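Prongate Finger Comparison: README

Prongate compares two sets of soft-tipped fingers on the same hand-held gripper body, using clothes and bedding in ordinary homes. The release contains wrist-view video, jaw opening, pose tracks and grasp labels. It was put together to help choose a finger set for the Illside arm and to give others a common set of cloth grasps to test against.

Status: version 2. Version 1 had a fault in the jaw opening channel and should not be used. See Changes.

What was compared

Finger set H (Hellus): tapered, with one long opening through each finger. The opening lets the finger bend along its length when the pads close on something thicker than a single layer.

Finger set S (Stefanou): same length and mounting pattern, solid body, ribbed pad. Stiffer at the tip and slower to wear.

Both sets mount on the same carriage with the same two screws. Swapping a set takes a few minutes. The zero position must be taken again after each swap, and the session file records whether this was done.

Contents

The release holds 204 episodes. An episode starts with the jaws open and the gripper clear of the cloth, and ends when the cloth has been released or dropped. Each episode folder contains:

wrist.mp4: video from the fisheye camera on the gripper
jaw.csv: time, jaw opening in millimeters, motor current
pose.csv: time, position, orientation as a quaternion, tracking quality
label.json: finger set, task, grasp outcome, notes
session.json: settings shared by all episodes in one session

Video frames and jaw samples use the same clock. Pose samples come from a separate process and were aligned afterward. Expect a small offset at the start of a few long episodes; these have "align": "check" in label.json.

Tasks

1. Edge pinch. Close on a hem, corner or collar and lift until the cloth is clear of the surface.
2. Fold over. Pinch one side, carry it across, release.
3. Drag. Pull a garment along a bed or table without lifting it fully.
4. Hand over. Pass the garment to a person's hand or take it from one.

Recording setup

Rooms were left in their normal state, with household items in place and window light on. No green screen, no markers, no fixed background. Exposure is automatic, and bright windows will clip. Rooms with large windows show the strongest change when the gripper turns toward the glass.

The camera looks out past the fingers, so both fingertips stay in view through most of each grasp. The lens gives a round picture with black corners. Frames are stored as recorded; undistorted copies are not included, but the lens file in calib/ works with the usual fisheye models.

Bed episodes with set H are the largest group. The yellow fingers stand out well against pale covers, and a simple color threshold finds them in most frames. Printed bedspreads are harder for segmentation, particularly where a garment hangs over the side of the bed and its lower corner meets the fingertips.

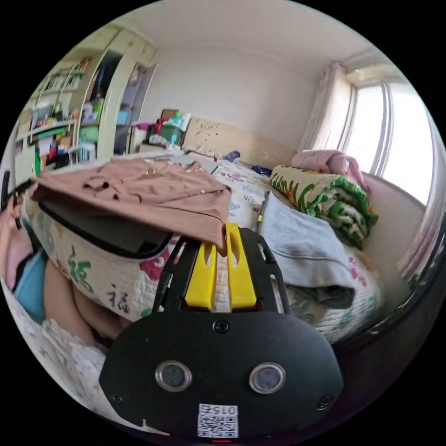 Labels

Grasp outcome takes one of four values: held, slipped, missed, double. "Double" means the jaws took the target layer plus a layer beneath it. This is the most common failure on quilted covers and the least reliable label, as the second layer is often hidden by the first. Treat it as a lower bound.

Labels were made from video at half speed with the jaw trace shown alongside. Where the video and the trace disagreed, the video was used and the conflict noted.

Comparison notes

Set H closed on thin hems with less need to line up the jaws first. It also folded sideways under load on heavy garments, which shows up in the jaw trace as a slow drift while the motor current stays flat.

Set S held heavy cloth better and gave a cleaner current signal at contact. It pushed thin cloth away more often before the pads met.

Closing force was limited to the same motor current for both sets. No attempt was made to match the force at the pad, so results should be read as finger plus drive, at that current limit. Pads were replaced after 500 closures.

Known problems

Pose tracking drops out when cloth covers most of the camera view. Gaps up to 10 frames were filled by interpolation. Longer gaps are left empty.

27 episodes have no motor current because of a loose connector. The column is present and blank.

Hands, arms and legs may appear at the side of the view. Do not use the release to identify people or homes.

Garment type is not balanced. Tops are common, socks and underwear are absent.

Changes

Version 2: jaw opening rescaled, zero offset added to session.json, double label split out from held.
Version 1: first release, February.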